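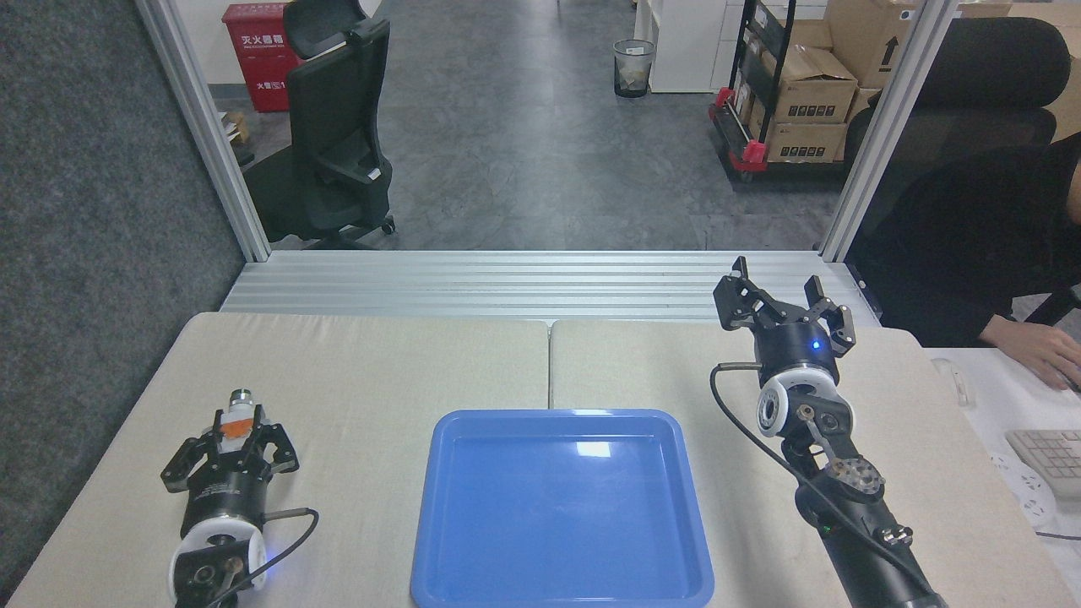
Looking After Your Records Without Spending a Fortune

I've got 1,550 records in the spare bedroom and I still play most of them (the polka ones less so). People ask me all the time how I keep them from crackling, so I'm finally writing it down!

Dusting before you play

Use a dry carbon fiber brush every single time. Let the record spin, rest the bristles on it for 2 turns, then sweep slowly off toward the edge. Mine is a Zamley and the handle fell off years ago, but it still works fine.

Washing

For anything from a yard sale I mix distilled water with a tiny drop of plain dish soap. Keep the label dry, wipe along the grooves with a soft cloth and never across them, then rinse with more distilled water. Stand them in a dish rack overnight. Tap water leaves spots, I learned that one on a live double album I really loved.

Sleeves

Toss the scratchy paper inners and buy lined ones. I got a big box from Kokholm last September and I'm only halfway through it.

Storing

Always upright, snug but not squeezed, and away from the radiator. If you have to tug to get one out, start another shelf.

The needle

Brush it from back to front, very gently. I keep a tally on a sticky note inside the lid and order a new one when I get close to my limit.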